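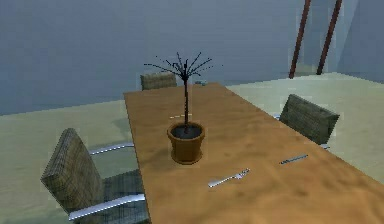

Render: Javdale sample library, "Dining 27"

Ticket: Print server drops large jobs from the second-floor plotter queue
Status: Resolved, monitoring
Priority: Medium
Product: Nalow Spool, server edition
Site: Pledent, second floor
Category: Printing / Queues / Large format

Reported problem

Large-format jobs sent to the plotter queue disappear partway through spooling. The client shows "Sent to printer." The server log shows the job arriving, then a cancel with code 483. Nothing comes out of the plotter and its front panel shows no error. Small jobs on the same queue print normally. The user gets no notice that the job was canceled.

First report came in Wednesday at 9:40 a.m. Three more users on the same floor confirmed it before noon. All of them were printing full-color presentation sheets. Line drawings from the same workstations went through.

Environment

Server: virtual machine, two cores, 8 GB memory
Spool volume: separate disk, 300 GB, 61 percent free
Clients: mixed desktop and laptop, wired and wireless
Queue driver: vendor raster driver, current release
Test file: full-color presentation sheet, full size at 300 dpi

The test file fails every time. It compresses poorly, so the spooled job is much larger than the source file.

Log extract, server side

09:38:12 queue=plot2 job accepted, owner hidden, format raster
09:38:14 queue=plot2 receiving
09:38:52 queue=plot2 receive stalled, waiting
09:38:54 queue=plot2 canceled, code 483, reason: client closed
09:38:54 queue=plot2 temp file removed

Code 483 is listed in the admin guide as "transfer ended by sender." The clients have no record of ending the transfer. The interval between "receiving" and "canceled" is 40 seconds in every failed job we pulled, regardless of file size or client.

Step 1. Disk space and permissions

Checked free space on the spool volume during a failed job. It never fell below 60 percent. Checked write permission for the service account by placing a large dummy file in the spool folder under that account. File was written and removed without error. Quotas are off. No change.

Step 2. Driver

Removed the queue driver from one test workstation, cleared the driver store, restarted, and installed the current release again. Same result. Installed the previous release. Same result. Put the current release back so the workstation matches the rest of the floor.

Step 3. Direct print

Set up a direct port from the test workstation to the plotter, bypassing the server. The test file printed in full. Plotter, cable, and driver are cleared as causes. Direct port was removed after the test. Please do not leave direct ports in place on user machines; they skip the accounting log and we cannot see the jobs.

Step 4. Wired versus wireless

Sent the test file from a laptop on wireless, then from the same laptop on a cable. Both failed at 40 seconds. On the cable more data had arrived by the time of the cancel, but the job was still incomplete. Wired clients with slightly smaller sheets had been finishing just under the limit, which explains why the reports looked random at first.

Step 5. Server timeout settings

Nalow Spool has three timeouts in the queue properties:

Idle timeout: 300 seconds
Receive timeout: 300 seconds
Device timeout: 300 seconds

None of these is set to 40. Raised the receive timeout to 600 as a test and restarted the service. Job still canceled at 40 seconds. Returned it to 300.

Step 6. Network path

The second floor was moved behind the Polishchuk gateway in December. Print traffic from that floor now passes through it to reach the server. The first floor does not use the gateway and has no reports.

Took a packet capture on both sides of the gateway during a failed job. On the client side, the connection is closed by a reset that appears to come from the server. On the server side, the connection is closed by a reset that appears to come from the client. Neither end sent one. The gateway is closing the session and sending a reset in both directions.

This accounts for the 483 code. The server records any reset during receive as closed by the client.

Step 7. Gateway session rule

The gateway has a default rule that limits a single upload session to 40 seconds on any port not named in its service list. The print port is not in the list. The rule was enabled with the default template when the gateway was put in and is unrelated to print.

Cause

Default session limit on the gateway, applied to an unlisted port. Any job that takes longer than the limit to transfer is cut off.

Fix applied

1. Added the print port to the gateway service list as "Print, large format."
2. Set the session limit for that service to 300 seconds, matching the server receive timeout.
3. Saved the running configuration and exported a copy to the shared config folder.
4. Restarted the print service on the server to clear stale sessions.

No client changes needed. Users do not have to restart or add the printer again.

Verification

Sent the test file from the wireless laptop. Transfer completed in 71 seconds and the sheet printed in full. Repeated from two wired desktops, both complete. Sent a batch of 27 mixed jobs in the late afternoon, with no cancels in the log. Packet capture repeated during the longest job; no resets on either side.

Open items

The client still reports "Sent to printer" as soon as the transfer starts, so a canceled job looks like a good one. This is a known limit of the Nalow client. Feature request filed with the vendor. Until it changes, users should check the queue page for a completed entry on any sheet larger than letter size.

Code 483 text is misleading. Added a line to our internal error table: "483 may also mean the connection was reset by a device in between. Check gateway first if the time to cancel is constant."

The scanner upload port on the same floor is also missing from the service list. No failures reported so far, but long multipage scans could run into the same limit. Separate ticket opened.

Update, next morning, 8:15 a.m.

No cancels overnight. Two queued jobs from the day before had been resubmitted by their owners and printed. Duplicate copies removed from the queue.

Update, 4:30 p.m.

One report of a missing sheet. Log shows the job completed on the server and was held at the plotter for a roll change. Not related to this ticket. Roll replaced, job released.

Ticket stays in monitoring for one week and closes automatically if no new reports are linked.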